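Company > About Us > Who We Are

About Howlader Laundry

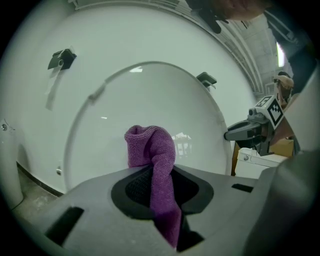
A purple microfiber cloth at the Banley shop.

By Malsha Biswas
2022-05-31

Howlader Laundry washes cloths. We do wash other things, and we will take your tablecloths, your aprons and the covers off your waiting room chairs, but most of what comes through the door in a week is a square of microfiber that somebody has used to wipe something they would prefer not to discuss.

We opened in Flundport with 2 machines and a sink. The original plan was shirts. People in Flundport, we learned over one long April, iron their own shirts or don't wear them. What they did have was cleaning crews, and the crews had bags of cloths that had been washed at home with fabric softener until they could no longer pick up a spill. One of those crews asked if we could do anything with theirs. We could, and the shirt hangers went into the basement, where they remain.

We now look after cloths for 61 customers, among them dental offices, a bowling alley, two bakeries and a man with a great many fish tanks. The second shop, in Banley, handles the bulk of it. Flundport is still open for drop-offs and for anyone who wants to argue about lint.

How we wash

Microfiber goes in with microfiber and nothing else. Put it in with a cotton towel and it will come out wearing the towel. We use a plain liquid detergent, warm water, no softener and no bleach, and we dry on low. If you have read the care label on a cloth you will notice that this is what it says. We have built a business on reading the label, and we're not embarrassed.

Colors are kept apart by job. Purple, blue, green and yellow each mean something different to each customer, so we keep a card for every account and sort by that. Please don't change your colors without telling us. A restaurant in Banley did this once and polished its glasses with the floor set for most of a week.

Cloths that have gone flat or stiff get pulled and bagged separately, and you get them back with a note. Some customers use them for bicycles. Some throw the note away and send the same cloths in again, and we admire the persistence.

The people

There are 14 of us, counting the drivers, who would like to be counted first. Ollent Supply, our sister business in the next unit, sells new cloths to people whose old ones we have given up on. We're aware of how that looks – the prices are on the wall, and you're free to buy your cloths anywhere you like.

I run the Banley shop and write this page, which I was told should be warm and mention our values. We value clean cloths. We also value empty pockets, as aprons are where pens go to die and take 74 napkins with them.

Drop-offs are accepted at both shops until closing. Bags should be tied, labeled and light enough for one person to lift. New accounts can start with a single bag, and we'll fill out the color card with you at the counter.

Shares: 14 | Comments: 2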